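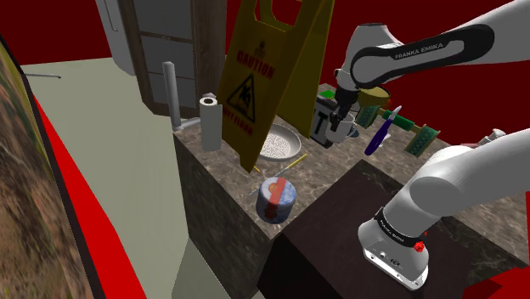
Puesta a punto de la celda Kruger tras el cambio de versión

Durante el mes de septiembre se ha llevado a cabo la revisión general de la celda Kruger, la cocina simulada en la que el equipo de Zeltar ensaya las tareas de agarre antes de trasladarlas al laboratorio. Como responsable de su mantenimiento, dejo constancia en este blog personal del procedimiento seguido y de los valores que han quedado fijados. Las opiniones que aquí se expresan son exclusivamente mías.

Motivo de la intervención

La actualización del motor físico Claltetti modificó el tratamiento de los contactos entre cuerpos rígidos. El primer síntoma se detectó un miércoles, en la tanda nocturna: la taza se deslizaba entre los dedos de la pinza en trayectorias que hasta entonces se completaban sin incidencia. El registro señalaba una penetración de mallas en el instante del cierre, seguida de una fuerza de separación desproporcionada. Se acordó suspender las tandas y revisar la celda desde la base del brazo.

Anclaje y sistema de referencia

La base está atornillada a una plataforma cuadrada de color marrón oscuro, situada junto a la encimera de mármol. En la versión anterior, el origen del robot se expresaba respecto a la esquina de dicha plataforma; el nuevo cargador de escenas lo interpreta respecto a su centro. La discrepancia no impedía el movimiento, pero desplazaba todos los puntos de aproximación en el mismo sentido.

Se procedió del siguiente modo:

Se eliminó la transformación heredada y se declaró de nuevo el origen en el centro de la plataforma.
Se recalculó la altura de la encimera a partir de su malla de colisión, que difiere ligeramente de la malla visible.
Se llevó el brazo a la posición de reposo y se comprobó que ningún eslabón entrara en contacto con los muebles.
Se repitió la comprobación con tres posturas extremas, guardadas desde entonces como prueba de regresión.

Ajuste de la pinza

La taza es nuestro objeto patrón. Tiene una pared fina, un asa que obliga a cuidar la orientación y un historial de resultados suficientemente largo para comparar versiones. Para el ajuste se utiliza una postura de control con la taza de pie sobre la encimera, el asa hacia la izquierda y la pinza en vertical sobre ella, con los dedos apuntando hacia abajo. Desde esa postura se ordena el cierre a velocidad reducida y se lee la fuerza normal en cada dedo.

La asimetría entre ambos dedos procedía de la malla de colisión de la taza, que la actualización había simplificado en exceso. Mi compañera Precious Magagula generó una nueva descomposición convexa que conserva el hueco del asa. El coeficiente de rozamiento volvió entonces al valor documentado, sin necesidad de compensaciones.

Conviene señalar que la postura de control se verifica con la encimera ocupada. Junto a la taza permanecen otros objetos, entre ellos una señal amarilla de limpieza, un rótulo de salida y una mesita redonda de base azul, de manera que el planificador resuelva la aproximación en condiciones semejantes a las de una tanda ordinaria. 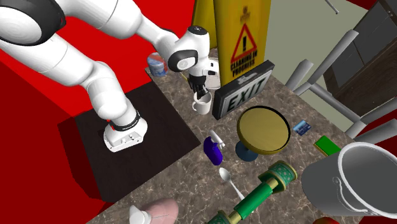

Tandas de validación

La validación se ejecutó en el servidor Hikance, con 3072 entornos en paralelo y una disposición de objetos distinta en cada uno. Cada entorno admite hasta 3000 pasos de simulación antes de declararse agotado. Se realizaron tres tandas con semillas diferentes, y en ninguna reapareció la penetración de mallas durante el cierre.

Quedan pendientes algunos episodios en los que el antebrazo roza la señal plegable al retirarse. Corresponden a un margen de seguridad insuficiente en el planificador y se tratarán por separado.

Mantenimiento periódico

En lo sucesivo, la prueba de regresión se lanzará de forma automática con cada cambio en la escena, en el cargador o en las mallas. El archivo de configuración anterior se conserva en modo de solo lectura, con una nota que remite a esta intervención. Toda modificación del origen del robot requerirá la revisión de una segunda persona.

La próxima entrada recogerá el ajuste del margen de retirada, una vez concluidas las pruebas.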